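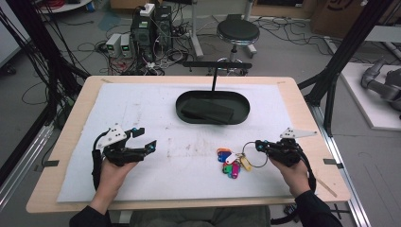

Coloured key tags, one big ring or separate hooks?

halyna_o
Sorting the keys for the allotment sheds at Killthorpe before September. Got six plastic tags on one metal ring so far: orange, blue, white, yellow, green and pink. Plan was a colour per shed, all kept together. Wilma says it's daft and wants hooks. Thoughts?

Wilma Aerts
I said it was daft cos if one person takes the ring nobody else gets in anywhere. Stand by that.

fendura_fan
Ring's fine. Loose keys vanish. We lost three off hooks at our place last winter and the locksmith was not cheap

EstrellaT
With Wilma here. Hooks by the door, tag stays on the key. Also do the writing in pencil or proper permanent pen, biro rubs off them plastic tags in a week

halyna_o
Pencil?? on the little paper bit?

EstrellaT
yes the paper insert, if yours have one. Fades less than you'd think

Danylo Z
Don't write the shed name on at all. Someone finds the ring in the car park, they've got the lot. Colour only, list kept at home.

fendura_fan
Disagree, half our lot can't remember which colour is which. Put a number on. Means nothing to a stranger

Danylo Z
ok number is fair. Still no names

Wilma Aerts
White and yellow look the same in that shed at 6 in the evening, just saying. Swap one out

halyna_o
Hm true. Might do numbers then, and the spare set on hooks at Roksolana's. Ring stays though!! Where do people get tags, the 900 pack is a bit much for us

EstrellaT
market stall, they sell them lose by the handful. Take the ring with you, some of the holes are tiny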